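Subject: Re: [gather-demos] How many takes before you switch the setup?
List: Henatwood open manipulation list
Date: October

Hi all,

Replying inline because there were a few questions in there and I only have decent answers to some of them.

> We're starting on our first set of human demos for a sorting and
> tidying model, all of it sports hall stuff. Our plan was to record
> 3000 short takes with the same basket in the same spot and then move
> on to something harder. Two of us think that's the way to go, the
> third thinks we'll regret it. What did other groups do?

I'm with your third person, sorry! We did almost exactly that in our first round and the model learned the spot on the floor better than it learned the job. Slide the basket over by the length of a shoe and it reached for where the basket used to be. It was pretty funny for one afternoon and then we had to throw out most of a month.

What we do now is cap it at 22 takes per setup. Then something has to change: the basket turns, or the pile gets shallower, or we go to another part of the court, or whoever is doing the task swaps out. There's a timer and a paper sheet taped to the wall and that's the whole system. I keep meaning to write a script for it and I keep not doing it.

> Also, is it worth using shuttlecocks at all? They seem like a pain.

They are a pain and yes, I'd use them! They nest into each other, they catch on each other's feathers, and you grab one and three come up. Tennis balls roll away but at least a ball looks the same from every side. A shuttlecock on its side and one with the skirt facing up might as well be two different objects as far as our early model was concerned. If you only record nice new ones in a neat row you'll have a lovely demo video and nothing else, so ask your local club for the beat-up ones. Ours were thrilled to get rid of them.

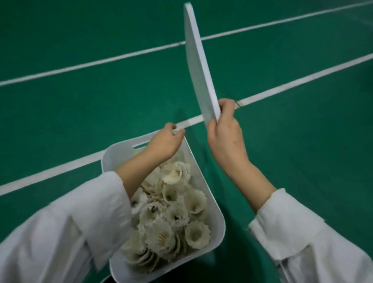 The other thing I'd push for is two-handed work from the very first week. We left it for later (everybody leaves it for later) and then found that people who had been recording one-handed for ages had gotten into this stiff habit of keeping the left hand parked out of the way. You could see it in every take afterward. New people who started with both hands just moved like people. Let them hold on to things, lean on things, change their grip halfway through. Please don't coach them into being tidy.

> How are you labeling? We tried the Malov tool and it wants a start
> and an end for every single contact.

Oh boy. We used Malov for a while too. You can turn the contact thing off, it's under project settings and then "segments", and it took me way too long to find it. We only mark when the task starts, when it's done, and one free text line saying what the person was trying to do. Write that line right after the take, while they still remember. We let it slide until the end of the day once and got 44 lines that all said "moved stuff", which is no use to anybody.

If you want finer labels later you can always go back and do a slice of it. Þrastardóttir (the small lab, not the software they named after themselves) posted their label guide here last spring and it's short and good. I'd start from that.

> Last one: do failed takes go in?

Ours do, with a flag. Dropped it, knocked it over, picked up the wrong one, all in. The only takes we delete are the ones where a recording stopped early or somebody walked through and started chatting. We ran the Gruma baseline with and without the flagged ones, and with was better on the messy piles and a bit worse on the easy ones. I haven't had time to work out why, and I'd love to hear if anyone else has tried it.

Oh, and sleeves! Pick long or short and then deliberately mix it up between sessions. We had 7 sessions in a row with everybody in short sleeves and the hand tracker got very confused the first time it met a cuff.

I can share our wall sheet if you want it. It's one page and it has coffee on it.

Cheers from the far end of the hall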